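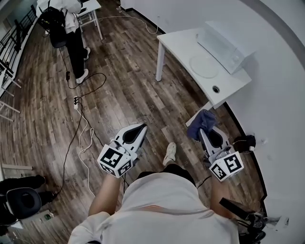
Picking up things from the floor is the part of tidying I always did last, and I now think it should be first. Before, I began with the table, because the table is what guests see. But a table can wait. A dark blue cloth, all crumpled, on a wood floor with cables going in several directions, cannot wait so long, somebody will put a foot on it. So now: cloth first, then cables, then the table with its plate.

12 replies · 48 likes

2/ My rule for cloths is simple. If it was on the floor, it goes to the wash. I do not smell it, I do not look for the clean side. My aunt in Holton folds them again and puts them back in the drawer, and we have discussed this many times without result.

3 replies · 31 likes

3/ Cables are harder. In June I bought 30 fabric ties and used four of them. The mistake was to tie everything together in one thick bundle. When I wanted to take out only the lamp, I had to open all of it. Now each cable has its own tie and I leave the power strip where I can reach it.

9 replies · 57 likes

4/ Some people asked about white furniture with a wood floor. Yes, you see the dust less on the white than you expect, and more on the floor than you want. I sweep along the planks, never across. Across, the dirt goes in the gaps and stays there.

5 replies · 22 likes

5/ For small side tables: please keep one of them with nothing on it. I have one near the door and it is my place to put the things I pick up while I decide. At the end of the day it must be free again. Last week it was not free until Friday, I admit.

2 replies · 40 likes

6/ Faustine Deschamps asked how long all this takes. For my room in Isthorpe, 75 minutes the first time, with the cables. Now it is much less, but I did not measure it.

7 replies · 26 likes

7/ Next I will write about the drawer under the sink. I am still looking for a good word for what is inside it. If you have a method for plastic bags, please tell me, mine is only to push them and close the drawer fast.

19 replies · 63 likes · 574 views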